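Home Explore Notifications Messages Lists Bookmarks More

Thread

Guðlaug Zoëga

I promised several of you a proper write-up of the hand-held gripper kit, and I kept putting it off because I wanted to have lived with it for a while first. I have now, so get a cup of something and settle in. This is going to be long, because I am long. 1/

For anyone new: I teach robot arms to do household chores, mostly tidying and packing, out of a small workshop in Lerimcombe. For years we collected our demonstrations by steering the arm itself with a second arm. It works, but it's slow and it makes your shoulders hurt. 2/

The kit I've been trying is the Cludetti, sold by a firm called Curkau. You hold a gripper in each hand and just do the task, with the camera riding along on top of the tool. Afterward the recordings go through their software and come out as something a policy can be trained on. 3/

I paid for mine out of our own budget, so nobody at Curkau has seen this thread and nobody is getting a discount code. (Sorry! I know some of you were hoping.) 4/

Setup first. The kit comes as a pair of grippers, a charger, a calibration board and a booklet that is far better written than it needed to be. I had both hands paired and recording in 40 minutes, and that includes a phone call from my sister in the middle. 5/

Calibration is the dull part. You wave each gripper at the board until the light goes green, and on bright afternoons mine sulked and would not go green at all. Closing the blinds fixed it. I'd love to see that in the booklet, lovely as the booklet is. 6/

Now, the fingers. This is what won me over. They open and close with a light squeeze, and you feel through your own hand when you've got hold of something. With the old steering arm I was forever crushing things. I have destroyed a truly shameful number of paper cups in the name of science. 7/

The soft pads are the bit that wears. I swapped my first set after two weeks of heavy use and the new ones went on with no tools at all, which pleased me more than it should have. Order spares with the kit, though, because shipping on its own costs nearly as much as the pads do. 8/

In June we did our big push: 836 recorded episodes, all of it picking things up from tables and putting them into boxes or bags. The software threw out 49 of them, mostly for lost tracking when I turned my back on the table too fast. I can live with that. My old setup was far fussier. 9/

We did as much of it as we could in ordinary rooms. I feel strongly about this! A workbench with three wooden blocks on it teaches a robot about workbenches with three wooden blocks on them. People's tables have snacks and shopping and packaging all over them, and that's where I want our arm to be useful. 10/
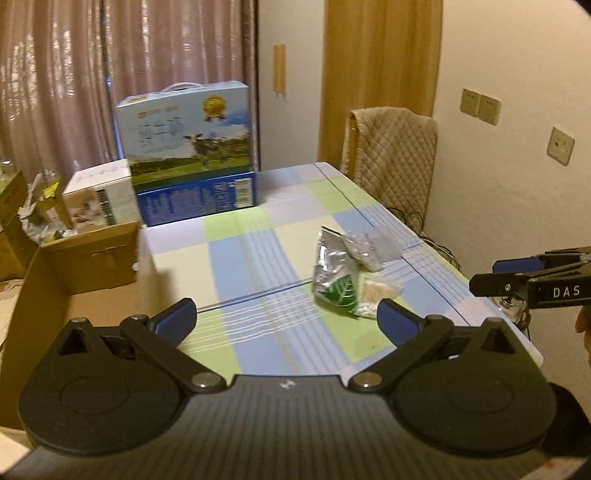 A snack packet and two clear bags on the checked tablecloth, both grippers in play. 11/

Crinkly bags are the best test I know of, by the way. They slide, they fold up, they catch the light, and the thing you want to hold is never quite where the bag says it is. If you're trying out any gripper at all, start there and leave the nice solid boxes for later. 12/

Things I don't love. The pair gets heavy. After an hour my wrists want a break, and I'm used to it. The grip is also shaped for hands bigger than mine, so my thumb has to travel. I wrapped tape around the handle and that helped, but at this price I shouldn't be wrapping tape around anything. 13/

The upload tool also wants a steady connection and ours in Lerimcombe is anything but. When it drops, you start that batch over. Support answered me the same evening and said resuming is planned. They were very kind about it, I'll give them that. 14/

I also borrowed a Sutter for comparison. It's lighter and noticeably cheaper, and if you only need one hand it may be all you want. For two-handed work, where one side holds the bag open and the other does the filling, I went back to the Cludetti each time. 15/

So would I buy it again? Yes, with spare pads in the same order and a roll of tape. If you're a small team that records every week, I think it earns its shelf space. If you record twice a year, rent or borrow. Happy to answer questions, I'll be around after supper. 16/16

We use cookies to keep you signed in and to show you posts you may like. Accept all / Manage choices

Replies

Does the left-hand one feel any different from the right? I'm hopelessly left-handed and most tools hate me.

Guðlaug Zoëga: They feel the same to me, and you can set either one as the main hand in the app. I think you'd be fine!

We gave up on ours over the upload thing. Glad to hear they're working on it, might dig it out of the cupboard.

What tape did you use on the handle?

Guðlaug Zoëga: The cloth kind for tennis rackets. It gets grubby but it's comfy.

Saving this for when our budget comes through. Thank you for typing it all out.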